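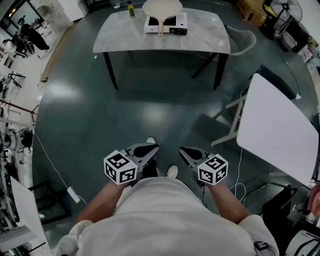

Slide 1. Good morning, and thank you to Ms. Russo for the introduction. The subject of this session is the arrangement of shared practice rooms, the kind in which cooking, desk work and storage all take place on one floor. The Jolon training center has operated rooms of this type for 5 years, and the guidance presented today is drawn from that period. The opening slide shows a typical case. A marble-patterned table with thin black legs carries an induction cooktop, and a round wooden pizza peel has been laid on top of the cooktop. A white table on a folding frame stands at an angle to the right, with an office chair behind it. Please keep this arrangement in mind, as I will return to the peel and to the angled table.

Slide 2. Scope. The guidance applies to rooms in which furniture is moved at least once a week. It does not apply to licensed kitchens, which have their own rules. Participants from the Vorkport site should note that their ground-floor room falls outside the scope until the ventilation work is finished. Questions on that point go to Eero Pesonen.

Slide 3. The cooking surface. An induction cooktop on an ordinary table is a flat, convenient place, and it attracts objects. The peel on the opening slide is the case we meet most often. Our position is that the glass is kept clear whenever the unit is not in use. A peel should hang from a hook or stand upright in a rack. Bottles belong on a side shelf, and the small bottle at the back of that same table would be moved there before cooking starts.

(Pause. Ask how many rooms have a hook within reach of the cooktop.)

Slide 4. Table surfaces. The guidance asks for 50 centimeters of free surface on at least one side of the cooktop. Where the table is too short for this, a second table may be placed against it, provided that the two tops are level. Kiều Hà's handout gives the measurements for the Kimaro tables, which come in two heights and are easily confused.

Slide 5. Folding tables. A folding table set at an angle gives the person using it more room for a chair. It also narrows the walkway, and the legs of the frame reach into the space where people walk. The guidance sets a clear walkway of 93 centimeters, measured at floor level from leg to leg. Measurements taken at the tabletop have caused most of our disagreements with site managers, and the revised form now has a separate line for each.

(If time is short, go directly to slide 7.)

Slide 6. Chairs. Upholstered chairs are permitted in the room but should be kept away from the cooking table. On the opening slide, a gray upholstered chair stands behind the right side of that table. Under the guidance it would go to the desk area. Office chairs remain with the desks.

Slide 7. Fans and boxes. A standing fan should have open floor on all sides. Cardboard boxes are to be flattened and removed by Thursday of each week. In the opening slide the boxes are stacked near the wall with the fan beside them, and a room in that condition would receive a written note at inspection. Impi Rissanen will show the inspection form after the break.

Slide 8. Costs. Hooks, one rack and floor tape for a single room came to around $600 at the Jolon center, labor included. Sites may order through the Jasus catalog or from a local supplier. Receipts are to be sent to Viola Cocco with the room number written on each one.

Slide 9. Next steps. Each site is asked to submit a floor plan for one room by the end of May. Hand-drawn plans are accepted, provided that the walkway measurement is shown and the position of every power outlet is marked.

(Leave slide 9 on the screen during questions. Handouts are on the table by the door.)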